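Clostport guidelines

The Clostport guidelines are a set of good-practice rules for building and reporting simulated tests of robot manipulation. They cover how a virtual workspace is set up, how cameras and lights are placed in it, and what has to be written down when the results are shared. The guidelines are voluntary. They are used mostly by small research groups and by firms that check a control program in simulation before running it on a real arm.

The current edition was released on October 30, 2020. It contains 69 rules in nine sections.

Background

Work on the guidelines began at Rothe, a maker of handling equipment, where test results from different teams could not be compared. Two teams might report the same task and the same arm but use different lighting, different friction values or a different rule for what counted as a successful grasp. Suqin Tan, then a test engineer at the firm, wrote a short checklist for internal use. It had seven headings and fit on a single page.

The checklist was later passed to Akisik, a simulation software company, and expanded with Vlasta Paulík, who became co-editor. Paulík added the material on rendering and on camera placement, which the first version had left out. A draft was sent to outside readers in August and revised after their comments. The name comes from Clostport, the town where the two editors held their working meetings.

Scope

The guidelines apply to tests in which a simulated arm with a gripper or other end tool handles objects on or near a work surface. Mobile robots, drones and surgical systems are outside the scope. Tests that mix real and simulated parts are covered only as far as the simulated part goes.

The text uses three levels of wording. "Must" marks a rule that has to be met before a test can be described as following the guidelines. "Should" marks a rule that can be set aside if the report says so. "May" marks an option.

Scene setup

Every object in the scene must have a stated size, mass and friction value. Objects made of more than one material, such as a wooden part with a metal fitting, must be listed with each material named. It must also be stated whether the parts are joined rigidly or can move against each other. An object that is fixed in place must be marked as fixed, even if the robot is not expected to touch it.

The visible shape and the collision shape of an object are often different. A curved or hooked part may be drawn in fine detail while the physics engine treats it as a few simple blocks. The guidelines permit this but require both shapes to be supplied. The largest gap between them should be reported for any surface the gripper can reach.

Camera views and lighting

The section on cameras is the longest. A view used as input to a control program must be saved at full size, without cropping or retouching, and at least one saved view from each camera must be included in the report. Where a camera is aimed along the gripper, the fingertips should be in sight when the gripper is open, so that a reader can judge their position against the work surface and any object beyond it.

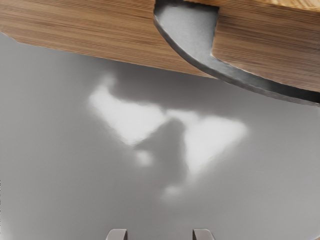
Simulated workspace with the gripper fingertips at the bottom and a wooden block with a curved metal piece at the top. Patches of light fall on the gray surface between them.

Objects that run past the border of a view are allowed. The report must then include a second view, or a drawing, that shows the whole object. This rule was added at the request of outside readers, who found that large parts near a camera were hard to identify from a single image.

Lighting is treated as part of the test. The type, position and strength of each light source must be given. Bright patches and soft shadows on a plain surface can be picked up by a vision program as if they were objects, and results obtained under even light may not hold when such patches are present. Tests of vision-based control should therefore be run under more than one lighting setup. Surface colors and textures must be kept the same between runs unless changing them is the purpose of the test.

Reporting

A report that follows the guidelines gives the software version, the time step of the physics engine, the starting position of the arm and the starting opening of the gripper. It states the success condition before the results – a rule meant to keep the condition from being adjusted afterward. Failed runs must be counted and kept. Runs stopped by a software fault are listed separately and do not count as failures of the control program.

Random settings must be recorded so that a run can be repeated. If the same settings give different outcomes on different computers, both outcomes are reported.

Use and criticism

Wirow, a supplier of packing lines, adopted the guidelines for tests carried out by its contractors. It makes one exception: contractors do not have to supply collision shapes for parts covered by a confidentiality agreement.

Critics have said that the reporting rules take too long for early-stage work, where a scene may be changed many times in one day. The editors answered by adding a short form with seven required entries for tests that will not be published. Others have pointed out that the guidelines say little about soft or flexible objects such as cloth and cable. Tan and Paulík have described this as a gap and left it open for a later edition.

The guidelines do not set a pass mark, and they make no claim that a program tested under them is safe to run on real equipment. Safety checks on the physical arm remain a separate step.

See also

Collision detection
Physics engine
Robot end effector
Test report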